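Chapter 12
Small Towns of the Upper Valley

Prendine is a market town in the upper valley of the Vesitz, at the place where the river Nolte joins it from the north. The town has 1,624 inhabitants and lies 1,283 meters above the sea. For a long time it lived from cattle and from the salt road, which crossed the mountains at the Pundia pass.
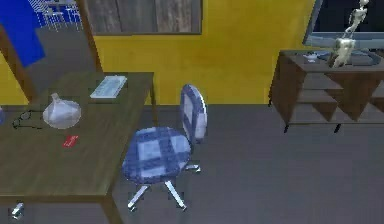

Text: Leonie Stüber and Timo Lindemann

In this chapter we study how such a town changes when the road becomes less important. The old toll house still stands beside the bridge — today it is the town library. Many families rent rooms to hikers in summer, but the farms above the 1,000 meter line have mostly been given up.

Before you read the first section, find the Vesitz on the map at the back of the book and follow it up to its source. Note which side of the valley has more villages.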